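Speaker notes – Sorting and storing a small puppet and costume collection
Pruder Hall, Mon 27 March, afternoon session
Running time 40 minutes, questions after

Slide 1. Opening
Start with the size of the collection: 764 catalog entries, of which 176 are puppets and the rest are costumes, masks and set pieces. State that the talk covers storage and labeling only. Cleaning and repair are in the May session.

Slide 2. What the old catalog recorded
The Cisholm ledger gave each object a number, a title and a shelf. It did not record materials. Two objects on the same shelf could need different conditions, and a reader of the ledger could not tell which. Explain that the first pass through the collection added one field, "main material," with a short fixed list of terms: wood, paper, textile, foam, leather, metal, mixed, unknown. Stress "unknown." Catalogers were told to use it freely.

Slide 3. Why foam is listed separately
Many foams break down with age even in the dark. Typical signs are a sticky surface, crumbling at folds and yellow dust in the box. Polyurethane foam is the usual problem. Felt over foam hides the early signs, so a puppet can look sound and still be failing inside. Where the build is uncertain, the object goes on the foam list until someone has looked at a seam.

Hold animal figures by the body, near the neck, and leave flippers, wings and tails to hang free. Limbs are often attached along one short seam.
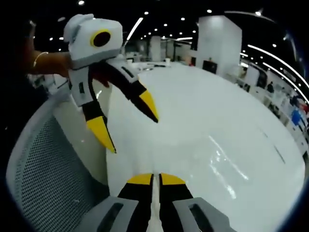

Slide 4. Boxes and supports
One object per box where shelf space allows. Boxes are acid-free board with a drop front. Soft heads get a ring of rolled tissue under the chin so that weight does not rest on the face. Rod puppets lie flat with the rods tied to a backing board – cotton tape, never elastic. Mention that rubber bands on the older rod puppets left marks that could not be removed.

Slide 5. Conditions
The store is kept cool and the relative humidity is held steady. Daily swings cause more trouble than a reading slightly off target. The foam list goes on the lowest shelves, where the room is coolest. Show the Trarkeck logger plot. Point to the jump in the second week, when the outside door was propped open for a delivery. Allow a minute here, as the axis labels are small.

Slide 6. Labels
Number on the box, number on a tie-on tag, number in the catalog. Nothing is stuck to the object. Pencil on tags. Printed labels on boxes are fine if the print is laser and the label is on the short end.

Slide 7. Time and cost
Boxing took around 5 months at two half days a week. The largest single cost was board. If asked about shelving, refer to the Jayawardena report, which has the load figures by bay.

Slide 8. Questions
Likely first question: freezing for moths. Answer: yes for wool and felt without foam, bagged and sealed first. Hold mixed objects back and ask a conservator.
Handout is on the table by the door. Leave slide 6 up during questions.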